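Effect of Scan Overlap on the Dimensional Accuracy of Photogrammetric Models of Small Objects

Liv Dalen
Project report, Measurement Methods

1. Introduction

Photogrammetry recovers the shape of an object from overlapping photographs. It is cheap compared with laser scanning, and for buildings and terrain the achievable accuracy is well documented. For objects that fit in one hand there is less to go on. Surfaces are often glossy, details are small compared with the camera's depth of field, and the object usually has to be turned over to capture its underside, so two partial models must be merged.

This project tests how the number of photographs affects the error in length measurements taken from the finished model. Only length is treated. Color fidelity and texture resolution were left out at the proposal stage.

2. Objects and equipment

Three objects were used: a machined aluminum block, a glazed ceramic cup and an unglazed clay figure. The block served as the reference, as its edges can be measured directly with calipers. The figure has no flat surfaces, so four ink dots were placed on it and the distances between the dots were used instead.

All photographs were taken on a manual turntable marked every 3 degrees. The camera was fixed on a tripod with a 100 mm lens, manual focus and a constant aperture. Two diffused lamps stood to the left and right of the turntable. A printed scale bar was placed beside the object and remained there for every set.

Reconstruction was done in Pralis using its default settings, except that automatic hole filling was switched off. Meshes were then opened in Namero for alignment and measurement.

3. Procedure

Each object was photographed in two poses, upright and inverted. The full set contained 200 photographs, 100 in each pose. Smaller sets were made by removing photographs at even intervals from the full set, so that lighting and focus did not change between sets. The smallest set that Pralis would reconstruct without manual tie points was kept as the lower limit.

The two poses were reconstructed separately and merged by hand-picking matching points. Each caliper distance was then measured on the merged mesh 15 times, with the view reset between readings — this was done to separate picking error from reconstruction error. The mean was taken as the model value.

4. Surface defects

Defects were sorted by type before any lengths were measured, as a measurement point placed on a defect is of no use. Holes occurred mainly on the glazed cup, where highlights moved with the viewing angle. Lumping occurred on all three objects and increased as photographs were removed. Ragged edges occurred where a thin part was seen in too few photographs from either side. On the cup this affected the handle, and on the figure the ears.
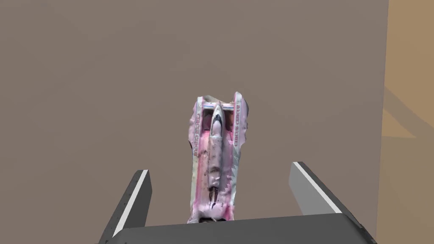
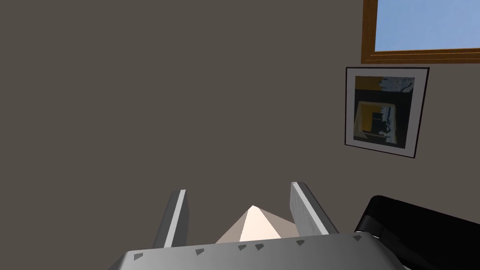
Figures 1 and 2. Simulated views. The scanned car in Figure 1 has an irregular outline and ragged edges.

Lumping is harder to judge by eye than a ragged outline. On a patterned surface the texture hides it, and it only becomes clear when the texture is turned off and the mesh is shown in a single gray. All defect ratings for the three test objects were therefore made on untextured meshes.

5. Results

For the aluminum block, the error in edge length changed little until the set was reduced to half, then increased steadily. The short edges were affected first. Corners became rounded in the smaller sets, and the picked points moved inward, so nearly all block lengths were underestimated.

The clay figure gave the most stable results. Its matte, uneven surface provided many matching points, and the ink dots remained sharp enough to pick in every set except the smallest. The errors had no consistent sign.

The cup gave poor results throughout. Rim diameter could be measured, but handle thickness could not be determined reliably even from the full set. A light coating of chalk spray was tried on one additional run. It removed most of the holes, but the coating itself has a thickness that was not measured, and this run is excluded from the comparison.

6. Sources of error

The scale bar was printed on paper and glued to cardboard. Any stretch in the paper enters every result as a constant factor. The bar was checked with calipers before the first set but not after the last.

Merging the two poses introduced a visible step along the seam on the block. Distances crossing the seam are marked in the appendix and were left out of the means. An automatic merge was attempted in Cenduren, but it aligned the block on the wrong face twice and was abandoned.

Turntable angle was set by hand. The software estimates camera positions independently, so small angle errors should not affect scale, though they do make the overlap between neighboring photographs uneven.

7. Further work

The set sizes should be repeated with a second lens, and the paper scale bar replaced with an etched one. Cross-polarized lighting would be worth testing on the cup before any coating is used.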